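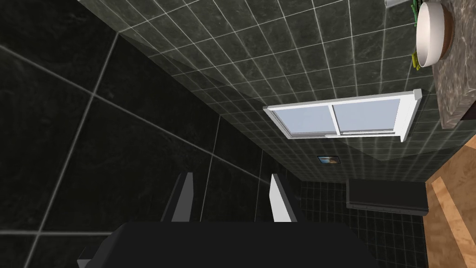

Grodholm bathroom cell: setup and maintenance notes

Maintainer: Yuk-lan Chu
Last revised: April 29, 2023

These notes cover how the simulated two-arm cell is set up and kept in working order. They go with the Grodholm scene package and assume you already have the Grollen launcher installed. For the task definitions and scoring, see the separate Kan readme.

What is in the package

The room model, the robot model, the camera settings and the object set for the stone counter. Wrist views and the body view are stored in separate folders. The walls are dark tile throughout, so anything black on the robot can be hard to pick out against them. Keep this in mind if you train a segmenter on the wrist views.

Starting the cell

1. Load the room before the robot. Loading them the other way round leaves the base slightly below the floor.
2. Set both arms to the rest pose and let the physics settle for 150 steps.
3. Open both grippers fully and check that the finger gap reads the same on each side.
4. Load the counter objects last.

If an object drops through the counter, its collision mesh is missing. Rebuild the object cache and start again from step 1.

Camera checks

The wrist cameras turn with the wrist, so the room will often look heavily tilted. Leave the images as they are. An earlier version rotated them upright and the calibration no longer matched. The body view can be tilted as well, and we do not correct that either.

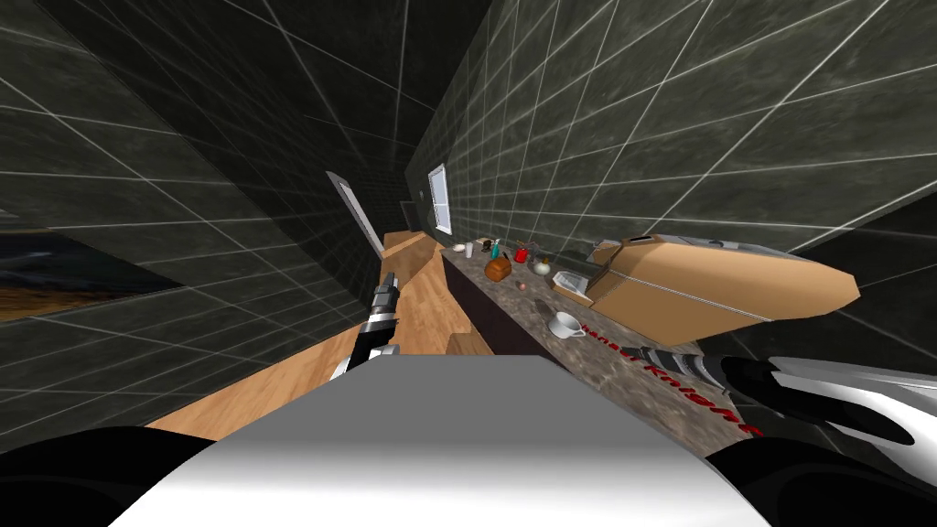

Body view with both arms raised over the counters. Part of the red lettering on the right arm reads "Knight".

Use the body view to check clearance before running anything on the right side. The large cardboard box sits directly above the arm in this view, and contact with it is the fault we see most. Raise the elbow by 4 cm in the arm settings if contacts are logged during a reach.

Routine upkeep

After every change to the robot model, run the joint sweep on each arm. Joint 7 on the left arm used to stick near its limit; Chih-ming Chang fixed this in February by lowering the damping. If it comes back, compare your joint file with the one in the package before changing anything else.

Clear the texture cache when the grout lines start to shimmer. The sweep and the cache reset are both in the tools folder.

Known problems

- The window glass renders as flat blue, with nothing behind it.
- Run 63 has no left wrist view. The body view for that run is complete.
- The launcher sometimes keeps the old finger friction after a reload. Quit it fully and reopen.

Contact

Scene and textures: Daiane Magalhães. Arm settings and joint files: Chih-ming Chang. Please attach the launcher log and the run number to any report.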